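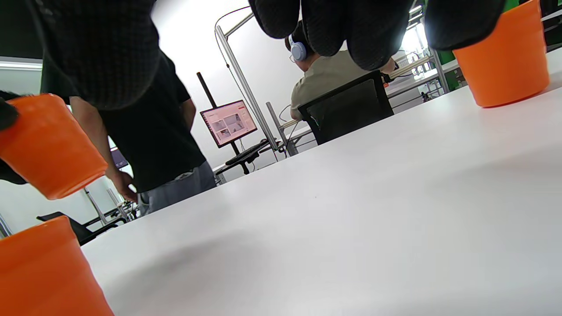 Myklebust asked in reply to our last note whether a machine can clear a kitchen bench yet, and if not, what the money is buying.

Our reply for March 2025: not yet. Akum now has 27 recordings of nesting and unstacking cups, all done by hand in gloves.
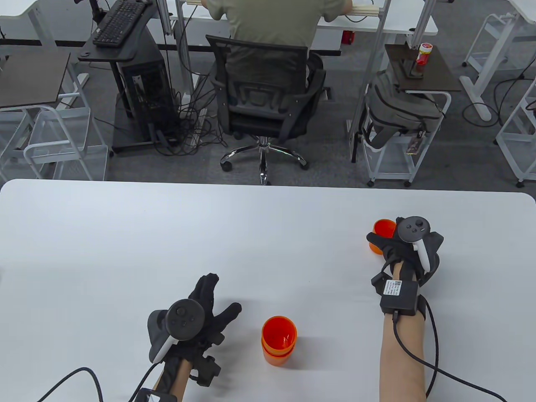
Cups are easy for people, but the grip must be learned slowly. Plates and cutlery are moved to the next stage.
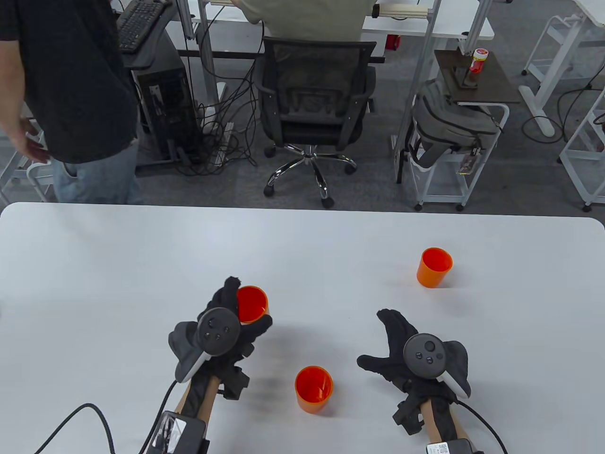
*Cup task, gloved hands, three orange cups.*

We have spent $700 on spare straps and cables.
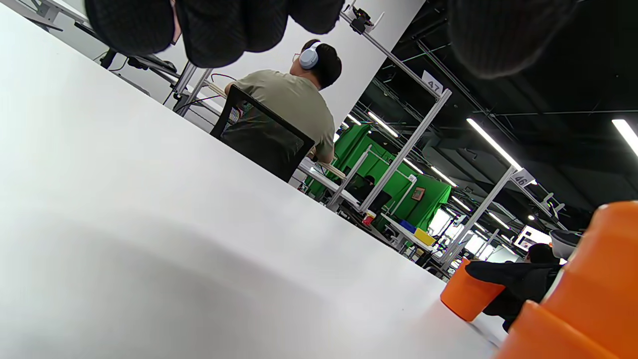 Will it do dishes this year? We do not expect so; cups only.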